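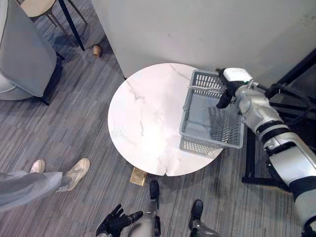
The round table and grey carry basket in the lounge at Brandodside, Hulme.

SAVIX BRINGS BASKET TIDYING TO SHARED LOUNGES

Savix, the Hulme workplace services firm, has started a new tidying round for lounges and break areas in shared office buildings. The service is called Plakedico and has been running at Brandodside since January.

Most office cleaning is done after hours and covers floors, bins and washrooms. Loose items are usually left where they are. Under Plakedico, a basket goes round the room during the working day. Cups, wrappers and used bags are sorted out for disposal, and anything that looks as if someone will want it back goes in the basket and is taken to reception. 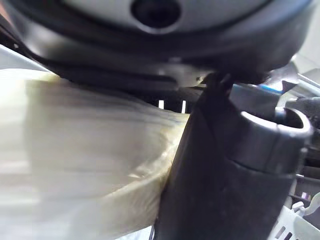
A whitish plastic bag during the tidying round.

Brandodside has 37 small firms under one roof, and they all use the same lounge. Tenants had told the building office that the tables were often full by late morning. The lounge is now tidied at 10.30am and again at 3pm, with each visit taking around 2 minutes per table.

"People come in with a coffee and a laptop and they want somewhere to put them down," said Torunn Wallin, head of building services at Savix. "If the table has someone else's lunch on it, they go back to their desk. We wanted a round that was short enough to do twice a day – and that didn't mean asking people to move."

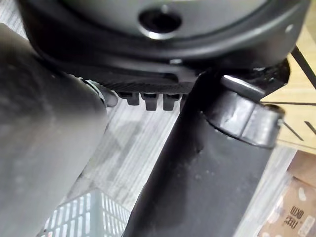 Plakedico at Brandodside.

The basket is grey plastic with open grid sides and a carry handle. Savix has ordered 430 of them for use across its sites. Table tops are wiped once they are clear, and the carpet next to them is checked for dropped cups and paper. Chairs are put back in place on the last round of the day.

Items handed in at reception are kept until the following Sunday. Umbrellas, chargers and lunch boxes have been the most common finds so far.

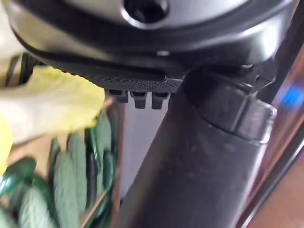

A pale yellow item, left, at Brandodside.

Plakedico is open to any building with a shared lounge, kitchen or waiting area. Savix looks after 155 buildings and will offer the round to existing customers first. There is no minimum term, and visits can be added to a current cleaning contract or booked on their own.

"Some sites will want it every day and some will only want it when they have events on," said Wallin. "Either is fine."

ENDS

Notes to editors

Savix provides cleaning, reception and post room services to shared office buildings. Its head office is in Hulme.

Visits to Brandodside can be arranged through the Savix press desk.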